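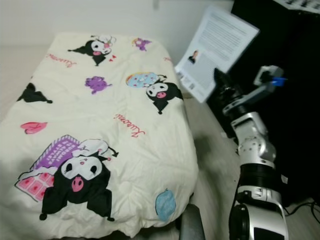

Kuromi comforter, bedroom two, Skavcombe show flats

Sunday, doors at ten, we were late. Missed the welcome talk and most of the coffee. Stelmakh had opened 3 flats out of the block, all furnished, and you just wander — shoes off at the door, so wear decent socks.

Flat one, all grey. Skip it. Flat two is the family one and where everybody ended up, mostly in the kids room. Cream bedding with Kuromi all over, pink chocolate, a donut or maybe a cake with sprinkles, her name in red script. Pale floor, off-white wall, bed not made very neatly but I liked that, looks like a room a child would sleep in. Hanna Bondarchuk was showing people round and got asked where the cover came from more than she got asked about the flats. She didnt know. Sachiko knew who the purple blob thing was meant to be, I've forgotten already.

Rent on that one is 1,475 a month, bills not included. Ask about the bills.

Flat three: better kitchen, worse view, lift was out so 6 flights up. Didn't stay long.

Parking — use the field, not the lane. The 57 bus stops right outside but hardly runs on a Sunday, we waited ages going home. They're doing another one in April, same palce. Get there before eleven if you want the coffee.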